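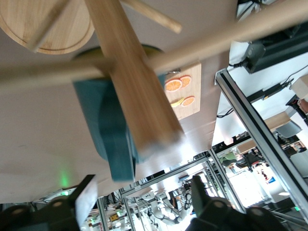

Start | Küche | Wohnen | Kurz gemeldet | Archiv

Mikirow holt den Becherbaum zurück

28. Dez. 2022 | Von der Küchenredaktion

Zwischen den Jahren passiert ja eigentlich nichts, und dann kommt doch noch eine Meldung rein, über die ich mich richtig freue: Die Holzwerkstatt Mikirow in Arnham nimmt ihren alten Becherbaum wieder ins Programm! Wer in Arnham groß geworden ist, kennt das Ding vermutlich von den Großeltern - ein kräftiger Pfosten, runde Zapfen dran, Tassen drüber, fertig. Irgendwann war er aus dem Laden verschwunden und alle hatten plötzlich Hängeschränke, in denen man die Lieblingstasse hinter dem Fonduegeschirr suchen muss.

Jetzt gibt es ihn wieder, und zwar als Teil einer kleinen Serie, die Ciltmont heißt. Dazu gehören noch ein runder Holzteller mit feiner Rille am Rand und ein rechteckiges Schneidebrett aus hellem Holz. Verkauft wird alles direkt in der Werkstatt und bei Rawat, dem Haushaltswarenladen unten am Markt, der auch schon die alte Ausführung geführt hat.

Zu den Preisen, weil ihr mir sonst wieder alle schreibt: Der Becherbaum kostet 52 Euro, der Teller 18. Das Brett soll irgendwo dazwischen liegen, da wollte man sich am Telefon noch nicht festlegen. Ich finde 52 Euro für einen Tassenhalter erst mal eine Ansage, das gebe ich zu. Andererseits steht der meiner Tante seit meiner Einschulung auf derselben Anrichte und hat außer ein paar dunklen Kaffeerändern am Fuß nichts abbekommen. Mein eigener aus Draht ist beim letzten Umzug verbogen und hängt seitdem nach links.

Was sich gegenüber früher ändert, ist schnell erzählt. Der Pfosten hat jetzt flache Seiten, die Kanten sind nur leicht gebrochen, und die Maserung läuft der Länge nach durch. Die Zapfen sind vorne rund und stumpf, damit die Henkel innen keine Kratzer bekommen (meine blaue Tasse hätte sich das gewünscht). Sie sind eingeleimt und nicht geschraubt. Lackiert wird nichts, die Werkstatt reibt alles mit Öl ein und legt beim Kauf ein Fläschchen zum Nachölen dazu. Zweimal im Jahr reicht, heißt es, beim Brett gern öfter.

Bei Rawat durfte ich ein Stück aus der Vorserie in die Hand nehmen und habe natürlich sofort sämtliche Tassen aus der Auslage drangehängt. Hält! Die großen Becher mit dickem Henkel passen auch, allerdings muss man ein bisschen überlegen, welcher wohin kommt. Hängt man alle schweren auf eine Seite, wird es zwar nicht gefährlich, aber schön sieht es auch nicht aus. Für Espressotassen sind mir die Zapfen einen Hauch zu dick, da geht bei manchen der Henkel nicht drüber. Das habe ich dort auch gesagt und man hat es sich notiert.

Der Teller ist so ein Fall für sich. Auf den ersten Blick dachte ich, gut, ein Teller eben. Aber die Rille innen am Rand ist Gold wert, wenn man wie ich jeden Abend Obst am Tisch schneidet und danach der Saft Richtung Tischdecke läuft. Ganz dicht hält sie eine tropfende Orange natürlich nicht auf, dafür ist sie zu schmal. Für Brot, Käse oder einen halben Apfel reicht sie locker. In die Spülmaschine darf der Teller nicht, das Brett auch nicht, und der Becherbaum sowieso nicht - wobei ich gern wüsste, wer den da hineinbekommt.

Apropos Orangen: Wenn ihr ein neues Holzbrett habt, schneidet die ruhig darauf, aber lasst die Scheiben nicht über Nacht liegen. Saft und Schale hinterlassen auf hellem Holz gern Flecken. Kurz mit lauwarmem Wasser abwischen, hochkant trocknen lassen, gut ist. Flach auf dem Tisch trocknet das Brett nur oben und wölbt sich irgendwann. Meins kippelt seit dem Sommer, ich weiß also, wovon ich rede.

Wer jetzt gleich loslaufen will: langsam. Die Werkstatt macht über den Jahreswechsel zu, und die ersten Stücke sind bei Rawat schon vorbestellt. Fast 18 Leute stehen auf der Liste, als ich dort war, lag sie offen neben der Kasse, und ich habe mich gleich daruntergeschrieben. Wer sich einträgt, zahlt 5 Euro an und bekommt eine Karte, wenn die Ware da ist. Pro Haushalt gehen höchstens 2 Becherbäume raus, damit es für alle reicht. Online gibt es nichts, auch keinen Versand. Ich habe extra gefragt, weil aus der Leserschaft außerhalb von Arnham sicher die ersten Seufzer kommen.

Im Juni soll dann eine kleinere Variante folgen, mit dünneren Zapfen und kürzerem Pfosten. Das wäre die für die Espressofraktion und für Küchen, in denen die Arbeitsplatte ungefähr so breit ist wie ein Toaster. Einen Preis gibt es dafür noch nicht, ein Muster auch nicht. Außerdem wird überlegt, den Fuß auf Wunsch etwas breiter zu machen, wenn jemand Kinder oder eine Katze im Haus hat. Finde ich gut, ich habe beides zu Besuch, und zwar meistens gleichzeitig.

Noch eine Sache, nach der ich gefragt worden bin, als ich die Meldung im Büro herumgezeigt habe: Nein, man muss keine Tassen drüberhängen. Bei einer Kollegin trocknen auf dem alten Modell die Einmachgläser, kopfüber auf den Zapfen, und in der Werkstatt hängen die Leute ihre Schürzen dran. Ich würde allerdings nichts Triefnasses daraufsetzen. Ungeöltes Holz zieht das Wasser an den Zapfen sofort hoch, und dann quillt es genau da, wo es geleimt ist. Abtropfen lassen, kurz mit dem Tuch durch, dann aufhängen.

Wer noch einen alten Becherbaum im Keller hat, kann ihn übrigens zum Aufarbeiten vorbeibringen. Mikirow schleift ab, ersetzt lose Zapfen und ölt neu, der Preis richtet sich nach dem Zustand. Den von meiner Tante bringe ich nicht hin, die Kaffeeränder sollen bitte bleiben. Falls ihr einen habt und ihn anders benutzt als gedacht, schreibt es mir in die Kommentare, ich sammle das für den nächsten Küchenteil.

Die Liste liegt bei Rawat an der Kasse und wird im neuen Jahr weitergeführt, sobald der Laden wieder geöffnet hat.

52 Mal geteilt | 5 Kommentare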